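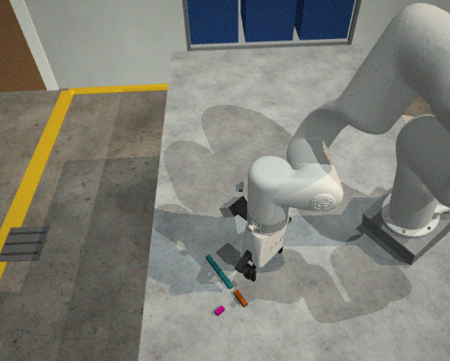

Re: [sim-manip] domain randomization vs. just more demos?

Hi all,

Jumping in on this one since we spent most of September on the same question and I have numbers fresh in my head. Quoting the original so I don't lose the thread:

> We have a small-block task in sim, one arm, parallel gripper, objects on the
> floor next to the base. The policy does great until we change the lighting,
> and then it falls apart. Before we burn another week collecting demos, has
> anybody compared "more demos, fixed look" against "same demos, randomized
> look"? Also curious if shadows are worth the render time.

Yes to both! Our setup in Pledance is very close to yours (white arm, black parallel fingers, little teal, orange and magenta blocks down by the gripper, a couple of dark gray ones thrown in to be annoying). We started from 2665 scripted demos with one fixed light rig and tried it two ways. In one we kept adding demos with the same look. In the other we left the demos alone and re-rendered each of them under 6 lighting setups, replaying the saved joint states so the motion stayed identical.

The re-rendered set won, and by more than I would have guessed. On the held-out lights it picked up 20 points of success over the bigger fixed-look set. On the original lights the two were basically tied, so you don't seem to pay for it there.

About shadows: leave them on, please. We tried to be cheap and turned them off for the first round, and the policy would happily reach for the dark gray cube in the clean renders and then ignore it once the arm threw a shadow over that bit of floor. With several lights you get these big overlapping gray blobs, and a small gray thing sitting in one of them is a different problem from a teal bar on bare concrete. Turning shadows back on cost us 4 extra hours of rendering for the whole set, which I can live with.

Two gripes. The Filtis exporter drops the light intensities when you save a replay, so check yours before you launch anything long (I lost a night to that). And we haven't touched floor texture yet. Ours is the same speckled concrete in every single run, and I'd bet the policy is leaning on it.

I can share the replay script if you want it, it's ugly but it runs on stock Wernow with no patches. Are you randomizing camera pose at all? We keep putting it off and I'd love to hear whether it's worth the trouble.

Cheers from the Sison sim corner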